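ovidiu_h
Anyone else keep the toothbrush cup out on a table? Our bathroom at the club is tiny, so I started leaving mine in the back room and now I kind of like it there.

ursu37
No way, mine lives in the cabinet. Dust, man. And whatever else floats around in a room with 13 people getting changed.

ovidiu_h
Fair, but a closed cabinet never airs out! Anyway I gave up on my old glass and moved to a cup on a stem. Way easier to grab, and the dark red-brown inside looks great with the mint brush.

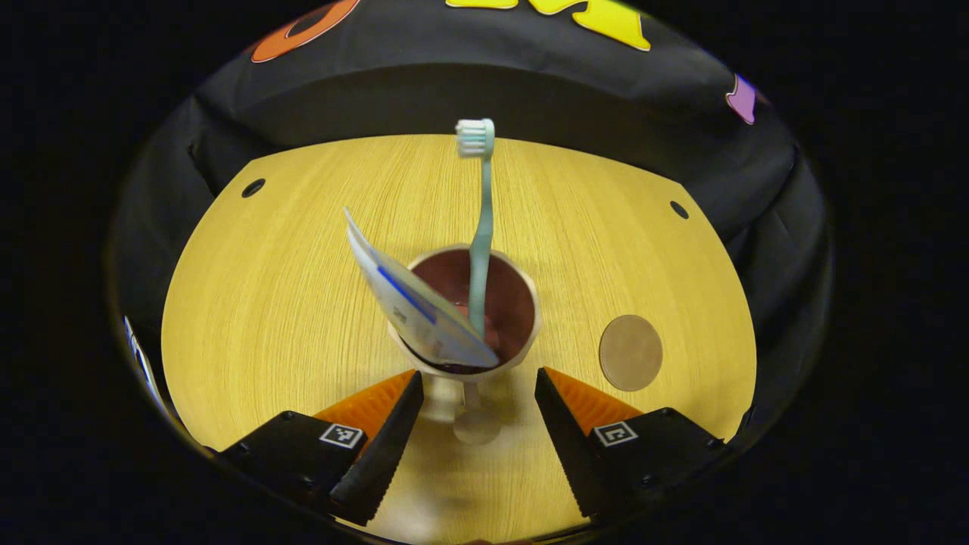 Bakham Drama Club – Backstage & Props

margareta_b
Ooh, I love that cup! Looks like something we could use for the tavern set in July. The yellow table too – is that the one with the two little holes in the top?

ovidiu_h
Yep, same one. Hands off the cup though, I rinse with it.

stidard_fan
With ursu on this one. Also a narrow stem means one elbow and it's on the floor. Get something squat and heavy.

margareta_b
Disagree, the base is round and it stands fine. I've had a stemmed one for years and only knocked it over once (ok, twice).

ursu37
Twice is my point lol. Do you at least wash it?

ovidiu_h
Hot water and dish soap, then upside down on a towel overnight. Brush gets swapped when the bristles splay.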